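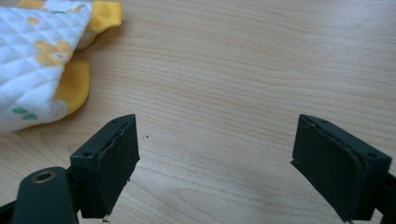
Quilted cotton has never done what it was told. You can fold a bedsheet into submission, given long arms and a mild temper, but the small padded stuff (mitts, pet coats, pouches, tea cozies) has opinions. Press one side flat and the other side rises. The pieces that give me the most trouble are always the cheerful ones, white with yellow flowers and a few green leaves, edged in a yellow so bright you can't pretend you didn't see it. I have lived with this sort of thing for years, and in September I moved to a smaller place in Veltden, with one closet, and had to decide what to do about it.

My first idea was to fold properly. There is a method for this, naturally. You lay the piece face down, bring the sides to the middle, smooth it with the flat of your hand and turn it over from the bottom. With a dish towel you get a neat rectangle. With quilting you get something like a sandwich that has been sat on and is slowly recovering.

The flowers don't help. A print that looked orderly on the shelf in the store now slides around a hill, one bloom bent over the top, another tucked into a crease. Mine even has a word on it. When the fabric slumps, "flower" runs sideways down the slope in orange letters, in case the petals left any doubt.

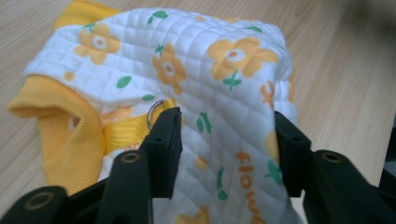
The case for the bin

I gave up on folding after 8 evenings, and I want some credit for the first seven. What replaced it was a plain plastic bin with handle slots in the ends, the kind sold everywhere and loved by no one. The Polholm catalog, which my building in Veltden gets whether it wants it or not, devotes 142 pages to storage and shows every basket filled with things already rolled, tied and sorted by shade. I studied it closely. None of those people own anything puffy.

Gray see-through plastic is a good compromise, I've found. You can tell there is something in there, and possibly that it is floral, but the details are kept decently vague from the side. From above it's another matter. A crumpled white cloth with orange and yellow on it, bunched up toward one end, looks exactly as crumpled as it is.
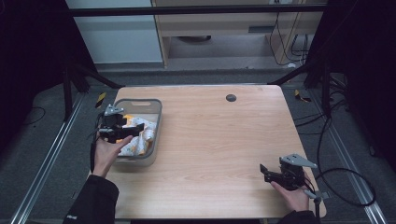 Photography: Alar Studio for Au Magazine

My rule now is one bin, one kind of thing, no folding. Drop it in and let it find its own shape. If it springs up over the rim, the bin is too small or you own too many mitts, and I know which one I would rather believe.

The purists will object that a bin is only a drawer with lower standards. Fine. The trouble comes at the other end anyway, when you want the thing back out. Then the bin stands empty, the cloth is in a heap on the table with one orange corner sticking up, and you are right back where you started, minus the closet space — which was the reason for the bin.

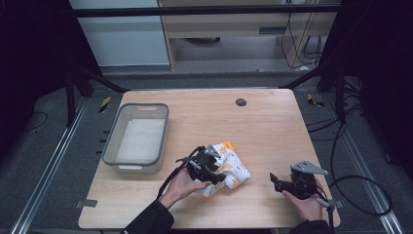

If you must flatten it

Guests come. Some of them open closets. For those occasions I use the half fold: in two along the longest side, once, with the printed side in, then straight under something heavy. A cookbook will do. Don't attempt thirds. I have seen thirds attempted, and the result had to be shut behind a door by two adults.

Wash it cool, dry it flat and leave the iron where it is. The iron takes the puff out of the little squares, and after that all you own is a slightly thick napkin with flowers on it. I own two of those. They fold beautifully, and they live in a drawer with the spare batteries.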